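Loyalty cards without the card - speaker notes

Tue 20 May
By Ute Petersen

Search this site Search Enter keywords

Notes as I had them on the lectern, tidied a bit. Slides to follow when I find the final version.

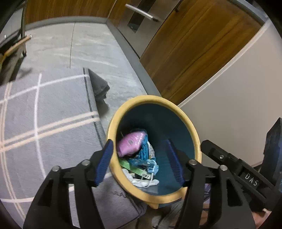 OPEN. Ask the room - who has a paper stamp card in their wallet right now? Hands up. Who has ever filled one? Fewer hands, hopefully. Then straight into it, no bio, they've got the programme.

Main point up front in case I run over: small shops can run a phone loyalty scheme without asking people for much at all. A phone number or an email. One of them. You don't need a birthday. You don't need a postcode. Say this twice.

Background, quick. Dilisance started as stamps on a phone for cafes. Customer shows a code at the till, shop scans it, done. Trial in Plollville ran from January with 10 shops. Three dropped out - say so, don't wait for the question. Two of those were till problems. The third was the owner not liking having a tablet on the counter, fair enough.

Numbers slide. 2,000 sign-ups across the trial. Pause here. Then: sign-ups are not customers. Plenty of people joined for the free coffee and we haven't seen them back. I'd love to tell you how many were new faces but the shops didn't record it before we started, so there's nothing to compare with. Lesson for anyone planning their own: write down a normal month first!!

What the tills taught us
- Queue at lunch is the whole problem. If it adds time, staff stop offering it
- Staff who'd used it themselves offered it more. Give them all an account on day one
- Printed sign by the till worked better than the email, by miles
- Code has to show up with no signal. Basement shop in Wandum, people waving phones at the ceiling. We fixed this in the second update, should of been in the first

Offers. The mistake we made was sending too many. Week one, 6 messages to everybody, because every shop wanted a go. People switched them off and mostly left them off. Now it's one a week at most and the customer picks which shops can write to them. Shops grumbled. Still grumbling.

(If short of time skip to Location)

Rweyemamu bakery - the good story. They put the offer on at closing time only, for whatever bread was left. No discount the rest of the day. Owner says regulars didn't mind as they come in the morning anyway, and the evening lot are differnt people. Show the poster. Don't read the poster out.

Location. Will get asked. We don't track where people go. App knows you were in a shop when the code gets scanned and that's it. Some shops asked for a nudge when a member walks past and we said no for now. I'm not against it for ever, but I'd want people to turn it on themselves, and I'd want to see it tried somewhere that isn't us.

Cost. Be plain. Free during the trial, monthly fee after that, price not agreed. Do NOT guess a figure on stage, I did that last time.

Questions I expect
- Does it work with my till? Depends, come and see me with the make and model
- What if someone loses their phone? Stamps are on the account, sign in on the new one
- Can we keep the paper cards too? Yes. Most did

Finish on the sign-up sheet at the back, tea is next door. Clicker back to the front desk.

Recent posts
Picking a tablet stand that won't tip over
Do shoppers read receipts by email?
Gift vouchers on the phone - first thoughts
Slides from the January meet-up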